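3.2 Collecting the demonstrations

We recorded 100 demonstrations of garment handling at the Namthorpe lab, 40 by guiding the arm by hand and the rest over the Iltelar remote-control link. Hand guiding is pleasant for the first hour. After that the operator starts leaning on the arm, the arm obligingly learns to lean on things, and we throw the episode away. We threw away 19, which are not in the total.

Remote control is kinder to the back and harder on the temper. Operators worked from the wrist view alone, so that they knew no more than the policy would. Six of them asked, separately, whether this was a punishment. Figure 4 gives an idea of what they had to go on: white knit at very close range, a ribbed band running across the folds, and a few dark specks on it that make a better landmark than anything the garment's designer provided.

Figure 4. Wrist view of a bunched white knit garment.
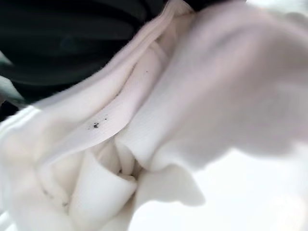
Operators were told to pause before closing the gripper and to say aloud which layer they meant to take. The spoken notes were typed up and kept with each episode - "the top one, I think" is the most common entry - and we use them in Section 4 to separate grasps that were aimed from grasps that were merely lucky.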